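Responding to a Blank or Gray Wrist Camera View on a Grabner Arm

October 8, 2024
By Johanna Wallner, Laboratory Operations

This procedure applies to all operators of the Grabner arms in the Idine handling laboratory. It covers one fault only: a wrist camera view that turns gray and loses all usable detail while the arm is powered. Operators who have not completed the basic safety course should stop the arm and call a supervisor.

The procedure was revised after an incident in May. An operator took a gray view for a dropped camera signal and restarted the video service while the arm remained enabled. The arm resumed its queued motion and pressed the gripper into a shelf panel. No person was hurt. The gripper mount was bent, and the arm was out of service for 14 days.

Before you begin

You will need the cell key, a flashlight, a lint-free cloth, and the printed calibration card stored with the cell log. Two people must be present for any step that takes place inside the guard. One of them stays at the stop button for the entire time.

Step 1. Stop the arm

Press the stop button on the operator panel. Do not use the pause command in the Oma control software, as a paused arm can still accept a queued motion. Confirm that the panel shows the stopped state, then remove the cell key and keep it with you.

Step 2. Save the current view

Leave the video window open. Select Save Still and attach the picture to a new entry in the cell log. Note the program name and the last completed step. Fault code 464 may be listed on the panel. It means that the software could not find a target in the view, and it does not identify the cause.

Step 3. Read the view

Study the saved still at full size before anyone enters the cell. A lost signal on these arms gives a black window with a text message. A gray view with slight changes in tone is a different matter and must be treated as a possible obstruction or near contact until the cell has been inspected.
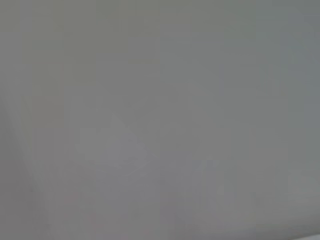

Wrist camera view with no usable detail. Note the faint diagonal edge at left and the blocky patches of gray.

Look for soft edges, pale patches, and small differences in color. These show that the view is not one flat tone, but they cannot tell you what is in front of the lens or how far away it is. Do not estimate clearance from a view of this kind, and do not jog the arm in order to "see better." Large square blocks are common when a compressed picture holds little detail. Record them in the log, but do not treat them as proof of a network fault.

Step 4. Inspect the cell

Look through the guard window first and find the position of the gripper. If it is touching any surface, or if you cannot tell, call the duty engineer and wait. Adeel Soomro and Su-chen Kwok share this duty, and the current schedule is posted at the laboratory entrance.

If the gripper is clear on all sides, open the guard with the key. Check the lens with the flashlight for film, dust, or a loose protective cover. Wipe it once with the dry cloth. Check that the camera bracket is firm - a loose bracket must be repaired before the arm moves again.

Step 5. Return to service

Close the guard and clear the motion queue in Oma before you release the stop. Place the arm in slow mode and move it away from the nearest surface using the joint controls. Stop when the gripper is above the calibration station.

With the arm stopped again, place the card on the station, leave the cell, and close the guard. The printed lines on the card should appear sharp. If they do not, tag the arm out of service and notify Rupert Marti, who holds the spare cameras.

Complete the log entry with the cause, if it was found, and the names of both people present. If the cause was not found, write "unknown" and leave the entry open for engineering review.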